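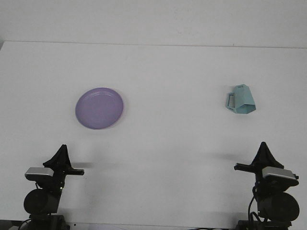
Signe Torvik wrote to us that she doesn't worry so much about losing the job, she worries about what will be left of it when the arms have taken the easy part. We got many messages in this direction after the January meeting, and so we have put the answers on one page. It is for everybody in the tableware hall at Cindale, on all shifts. Questions are printed as they came in, only a little shortened.

What is Stiltudska?

Stiltudska is the name of our project for automatic handling of plates and mugs before packing. Two robot arms work at one table, one from each side. The arms are from Trornness, and the training of them is done here in the house by our own people.

Which part of the work will the arms take over?

Placing one mug together with one plate, for the gift sets. Today a packer does this 1,184 times in a full shift when the line goes well, and it is the movement that comes up most often in the reports on sore wrists. Unpacking from the kiln carts, checking the glaze, wrapping and closing of boxes stay with the people.

Will there be fewer of us?

No position in the hall is removed because of Stiltudska. This is written in the agreement, point 2, and a copy hangs at the door to the break room. What we can't promise is that every position looks the same as before. Two places at the set table will become operator places, and they are offered first to those who stand there now.

Why do they practice with such strange mugs?

The faceted mug is more difficult than the round one. It has flat sides and a big handle, and the fingers must come from a good angle or it slides away. Toshio Tsuji chose it for exactly this reason. If the arms learn the faceted mug, he expects the round one to go faster. The plate is the ordinary lavender one from the spring series.

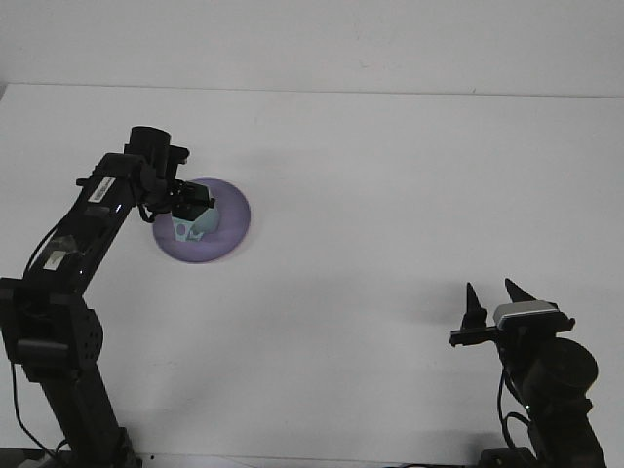 Who teaches the arms?

Packers do it, together with Toshio. You guide the arms through the movement, many times, with the pieces standing a little differently each time. For one type of mug we plan 200 rounds. It is more tiring for the head than it looks, so nobody does longer than 15 minutes before changing with a colleague.

I have packed for many years. Must I now learn programming?

No. You will need to start and stop the table, set out the pieces, read the messages on the screen and decide if a result is good enough. The last point is where your experience counts most – a technician doesn't always see that a mug stands so that the glaze will rub. Marit Sjögren goes through all of it with you, in groups of four, and the time is paid as normal working time.

Is this a job for people who don't like computers?

You can say no. Some have done so already and it has no effect on your shift or your pay. If you say no now and want to join later, write your name on Marit's list and you come into the next group.

What happens when a mug is tipped over?

In the beginning the table should be stopped and the mug set upright by hand, with the stop button pressed the whole time. Later we want the arms to manage it alone, so leaning and lying mugs are also part of the practice. Please don't correct a mug while the arms are moving, also when it is only a small thing and you are sure you are fast enough.
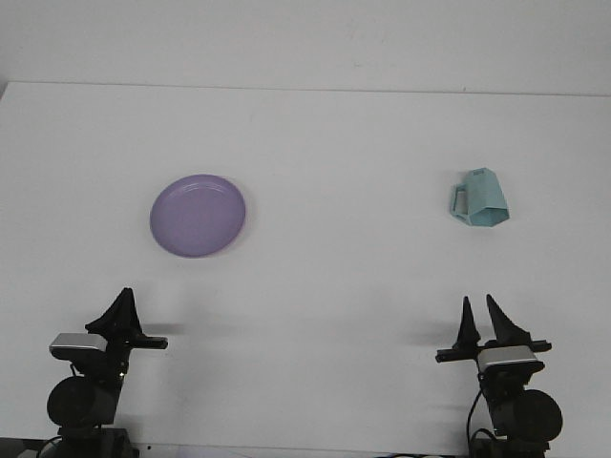 Mug leaning to one side, both grippers well clear of it.

There are cameras on the arms. Do they film us?

The cameras on the grippers point at the work, and the one for the whole table is set to show the tabletop and the wall. It can happen that a hand comes into the picture when pieces are set out. The recordings are used for training the arms and for nothing else. They are not used to measure how quickly a person works, and the shift leaders don't have access to them. Si-eun Song keeps the access list and will show it to you if you ask.

Who is responsible if something breaks?

Broken pieces at the Stiltudska table go on the project's account and not on the shift's. Write them on the yellow sheet with the time of day, so that we can find the place in the recording.

Will the speed of the arms decide my speed?

We understand this worry well, several of you had it from the sorting line. Between the set table and the wrapping there will be a buffer shelf, and the arms must wait when the shelf is full. The wrapping has the right to let them wait.

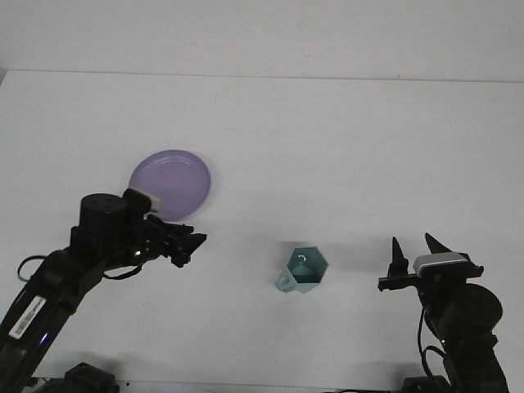 Training table with the cup in the middle and the plate farther back.

Can I come and look?

Yes, gladly. Come in the last hour of the early shift, when the table is normally in use. Leave loose sleeves and long necklaces outside the yellow line.

Where do I send a question that is not on the page?

To Signe Öberg, or on paper in the box beside the time clock. You can leave out your name. New answers are added at the bottom of this page, and the printed copy in the break room is changed at the same time.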